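Flosmont Shared Workshop: Electrical Supply and Metering FAQ 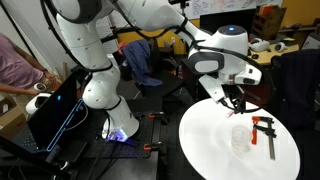

Bench area with round white table.

This page covers electrical supply, metering and billing for tenants of the Flosmont building. It applies to all bench and bay agreements. Questions about door access, parking and deliveries are handled on separate pages.

What supply is available at a standard bench?
Each standard bench has two 120 V, 20 A circuits, each with its own breaker in the bay panel. Receptacles on the left of the bench are on circuit A and those on the right are on circuit B. Each circuit is limited to 16 A of continuous load, where continuous means three hours or more.

Can I get 208 V or three-phase?
Yes, in bays on the north side. Single-phase 208 V is available at 30 A. Three-phase 208 V is available at 30 A or 60 A, subject to remaining capacity on the Vishwakarma panel. Submit the load form with nameplate data for every machine. Motor loads need full-load current and locked-rotor code letter. Forms without nameplate data are returned.

What is the Vishwakarma panel?
It is the 800 A distribution panel in the north electrical room. The name comes from the machine shop that occupied that side of the building before the conversion and is still used on the drawings. The south side is fed from a separate panel marked Drivton on the same drawings. A bay is fed from one panel or the other, never both.

How is my usage metered?
Each bay has a submeter on its feeder. Submeters record energy in kWh and peak demand in kW over 15-minute intervals. Readings are collected automatically at midnight and posted to the Sellora tenant portal by 6 a.m. Individual benches inside a shared bay are not submetered. Their share is set in the bay agreement.

Why doesn't the portal total match the display on the meter?
The meter display shows a running total from the day it was installed. The portal shows usage within the billing period. To compare them, subtract the opening reading on your last statement from the number on the display. A display of 2,712 kWh with an opening reading of 2,666 kWh gives 46 kWh used so far. The display also updates continuously, while the portal is always behind by up to one day.

What is the demand charge?
It is a charge on the highest 15-minute average in the billing period. A single short period of heavy use sets it for the whole month. Tenants with compressors, kilns or large chargers can lower it by staggering start times. The portal lists the date and time of the peak interval under Usage, then Demand.

Is there a minimum bill?
There is a fixed meter fee per bay. It is charged even if no energy is used. Bays vacated before the end of a period are billed the full fee.

My breaker tripped. May I reset it?
You may reset a bench breaker once. Unplug the load first, move the handle fully to OFF, then to ON. If it trips again, leave it off and report it through the portal with the bay number and circuit letter. Do not reset feeder breakers or anything inside the electrical rooms.

A GFCI receptacle trips but the breaker does not. Is this an overload?
Probably not. A GFCI trips on leakage to ground. Disconnect everything on the circuit, press RESET and reconnect items individually. Variable-frequency drives and some line filters leak enough current to cause trips in normal use. These should be hardwired on a dedicated circuit.

Are extension cords and power strips allowed?
Extension cords are for temporary use only and must be 12 AWG or heavier. Power strips must be listed, must have overcurrent protection and may not be plugged into another strip. Heaters and compressors plug directly into a wall or bench receptacle.

Is there backup power?
Not for tenant circuits. The generator supplies emergency lighting, the fire alarm and the elevator. Tenants may install a UPS at the bench. Units over 2 kVA require a load form.

How are planned shutdowns announced?
By portal notice at least ten days ahead. The annual inspection is in March, and each panel is off from 5 a.m. to 11 a.m. on its assigned day. Shut down computers and controllers before the start time.

How do I dispute a reading?
Open a billing ticket within 30 days of the statement and attach a photo of the meter display with the serial number legible. If a test finds the meter outside its accuracy class, the statement is corrected and the test is free. Otherwise the test fee is added to the next statement.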